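Passing Patterns in a 13-Game College Women's Basketball Season

Student project report, Sports Analytics
Group members: Erzsébet Csizmadia, Gyula Gulyás, Dehua Hao
Course supervisor: Hertta Riihimäki

Why we chose this

All three of us play or have played, and we kept arguing about one thing: does moving the ball more lead to better shots, or does it just feel that way from the bench? Dolley College let us use their full home schedule on video, 13 games, and coach Gyula Balogh answered a pile of questions about his offense. We were thrilled – most groups work from box scores only.

How we coded the games

We logged every half-court possession with three or more passes, plus a matching set with two or fewer. Fast breaks and free throws after technical fouls were left out. For each shot we wrote down the passes before it, the time left on the shot clock, the zone and whether a defender was within arm's reach. By May we had 3630 passes in the sheet, and 3500 of them were usable after Dehua checked for double entries.

Erzsébet and Gyula both coded the Sonstead game to see if we agreed. Mostly we did! The big exception was handoffs, which one of us counted as passes and the other didn't. We settled on counting them and went back over the first four games.

What we found

Possessions with four or five passes gave the most open shots, especially from the corners. After six the benefit went away, and late-clock shots took over. The Listov game was our favorite to code, with a second half full of skip passes and hard cuts to the rim.

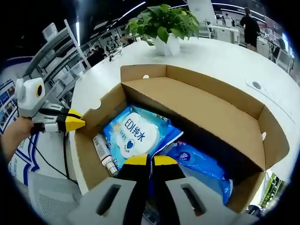
Figure 1. Open cardboard box with a pack of wipes and a spray bottle.

Limits and next steps

Our sample is one team at home, so the results may say more about Balogh's offense than about basketball in general. We also had only 300 possessions with six or more passes, and splitting those by zone left very thin groups. Next we would love to add road games, starting with the trip to Dlamini, and track off-ball screens too. Gyula has already started a new coding sheet for the screens.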